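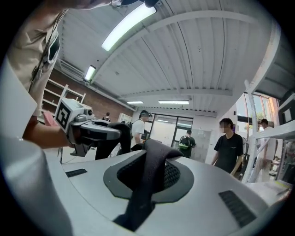
Workshop notebook, hand-guided demonstrations
May 2026
Entry by Lâm Khương, read and countersigned by Hằng Doãn

Purpose of the session: to continue the collection of strap-handling demonstrations with the hand-held grippers, in accordance with the plan agreed for the Tanska task set. The headset was treated as the object throughout. The operator is required to bring the gripper fingers to the fabric strap, close on it, lift, and release on the far side of the pad.

Settings. Grippers were checked against the marker sheet before use. Marker faces were wiped with a dry cloth. The recording software was the Brakar build already in service; the newer one has not been approved for this room. Lights on, blinds left as found.

Observations

1. Approach from the side gave the cleaner grasp. When operators came in from above, the fingers tended to push the strap down into the pad before closing, and the fabric slid out on lifting. Demonstrations of this sort were kept but tagged "second attempt" where the operator had to reopen.

2. Operators new to the tool close too early. Hằng asked each of them to pause for a full breath with the fingers open on either side of the strap. The pause is visible in the recordings and will have to be trimmed or accepted. I am in favour of accepting it. Hằng is not, and her reasons are in the margin of the previous entry.

3. The marker on the gripper must remain in view of the second gripper's camera when both are in use. It was lost on several occasions when the operator turned the wrist inwards. The written instruction says "keep the wrist level", and operators read this in different ways. Wording to be revised.

4. Tracking drifted late in the session. Restarting the tracker cleared it. Cause not established.

Count for the record: 430 demonstrations accepted, against a target of 2,000 for the strap task. Episode 605 in the running numbering is a duplicate of the one before it and should be removed before transfer to Mikside.

Policy trained on the earlier batch: Dương ran it on the arm in the other bay. It reached the strap reliably but closed with the fingers slightly twisted, as our own operators did in October. No further training is to be started until the side-approach demonstrations have been added.

Outstanding
Revise the wrist instruction (L.K.)
Remove the duplicate episode (H.D.)
Request replacement finger pads, 3 pairs
Ask Dương for the joint logs from the arm trial
Repeat the drift check with the tracker left running over the midday break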